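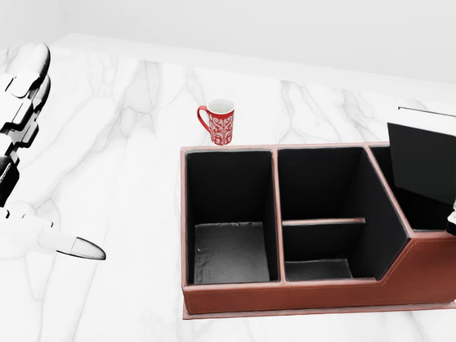
4. Setting up the table

Gredness is played on any flat surface large enough for the two map boards and one supply tray per player. The boards are 820 mm long when joined and do not fold at the center seam. A smooth countertop is suitable, including marble, but a surface with gray veining can make the gray terrain markers hard to pick out at the edge of the map. Use the cloth mat from the box on such a surface. Leave a hand's width clear on all sides for discarded order cards.

4.1 Joining the boards

1. Place board A with the river at the left.
2. Slide board B toward it until the tabs meet. Do not press the tabs from above.
3. Check that the hex rows line up across the seam. If they are off by one row, board B is upside down.
4. Set the turn track along the north edge with the marker on space 1.

CAUTION: The tabs are cut from the same card as the boards. Lift the boards separately when packing up.

4.2 Sorting the units

The box holds 193 miniatures. Each base has a colored rim and a two-digit code on the underside.

1. Separate the bases by rim color. Blue is the Vorville garrison, red is the Gillbridge column, and tan is neutral.
2. Each player takes the units listed on the scenario sheet and no others.
3. Return the remaining units to the box. They are not used as reserves unless the sheet says so.
4. Place one commander for each side on the matching star hex.

NOTE: Two tan units carry code 14. The one with the banner is the courier. The other is used only in scenarios 6 and 9.

4.3 Building the order decks

1. Remove all cards with a black corner. These belong to the campaign game (section 9).
2. Shuffle the remaining cards for each side separately.
3. Deal five cards to each player, face down.
4. A player holding no movement orders may show the hand, shuffle it back in and draw five new cards. This may be done once.

4.4 Deployment

The garrison player deploys first. Units may be placed in any friendly hex, up to three per hex, but artillery must start on a road or in a town. The column player then deploys in the two southern rows. Cavalry may be held off the board and entered on turn 2 at normal movement cost.

A unit is deployed when its base is touched down and released. After that it may be turned to change facing, but not moved to another hex.

NOTE: First printings of the scenario sheet for "Baumgart Crossing" give the column 133 supply points. The correct value is 13. Mark the change on the sheet before play.

When both sides are deployed, go to section 5, Turn sequence.

Rules text: Mikkel Riis. Scenarios: Signe Brynjólfsdóttir.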